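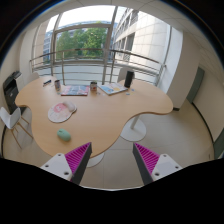 Kamuvia hand-held demonstrations: frequently asked questions

Last updated 15 October 2023

Who are these answers for?
Anyone who records demonstrations with the hand-held gripper, at one of our sites or at home. If you work on the remote-control station in Brotau, most of the recording advice applies to you too, but the setup steps are different. Ask Tuva Berge for the station sheet.

Do I need to know anything about robots?
No. You pick things up and put them down with the gripper, and the recording is used to train the arm. Most new people are comfortable with it after 10 practice runs. Practice runs are deleted.

What counts as one demonstration?
One task, start to finish. For "put the mouse on the mouse pad," it starts with the gripper open and away from the mouse and ends when the mouse is on the pad and the fingers are open again. Back away a little before you press stop. If you stop while the fingers are still closed, the run will be rejected.

Should I clear the desk first?
No, leave the usual things out. Books, cans, jars and pens are fine. We want desks the way people keep them. Do put away letters, ID cards, bank cards and anything with a home address on it.

Can I move things between runs?
Yes, please do. Turn the mouse, slide the pad over, swap the books. Don't move anything with your free hand during a run.

How fast should I go?
Slower than you would with your bare hand. A simple pick and place should take around 10 seconds. Very fast runs come out blurred and the arm can't follow them.

What if I drop something?
Keep going if you can reach it with the gripper. Picking it up again is useful to us. If it goes on the floor, stop the run and mark it "dropped" in the list. Don't delete it.

The object slips out of the fingers. What am I doing wrong?
Usually the grip is too close to the tips. Smooth, rounded things like a computer mouse need more of the pad touching both sides. Come in from above with the fingers on either side of the body, then squeeze until it stops shifting. If it still slips, wipe the pads with a damp cloth and let them dry. Worn pads can be exchanged – write to Leif Hovland and say which side.

Does it matter where the window is?
A little. An overcast day is no trouble at all. With low sun coming straight in, change sides of the desk or wait an hour. Lamps may be on or off, but don't switch them during a run.

Can other people be in the room?
Only if they have signed the consent form, and they should stay behind you. Stop the run if somebody walks into view.

When should I use remote control instead?
When the task needs 2 arms, or when the arm has to reach somewhere your own wrist won't go. Folding and opening lidded jars are done at the station. Single-hand tasks on a desk or shelf are quicker with the hand-held gripper, and we prefer them that way.

How many runs do you need for a task?
The current desk set asks for 115 accepted runs per task, shared among everyone signed up for it. You don't have to do them all yourself. The list shows how many are left.

Why was my run rejected?
The reason is in the last column. The common ones are "late start," "fingers not open at end" and "lost tracking." Lost tracking mostly comes from holding the gripper right up against a blank wall or cabinet. If you think a rejection is wrong, send the run number to Sang Lương.

Error 61 keeps coming up. What is it?
The storage card is full or not seated. Upload what you have, take the card out, push it back in until it clicks and restart the gripper.

Who do I contact about payment or returning the kit?
Ingvild Bakke handles both. Kits go back in the box they came in, with the charger. Return labels for November are already in the lid.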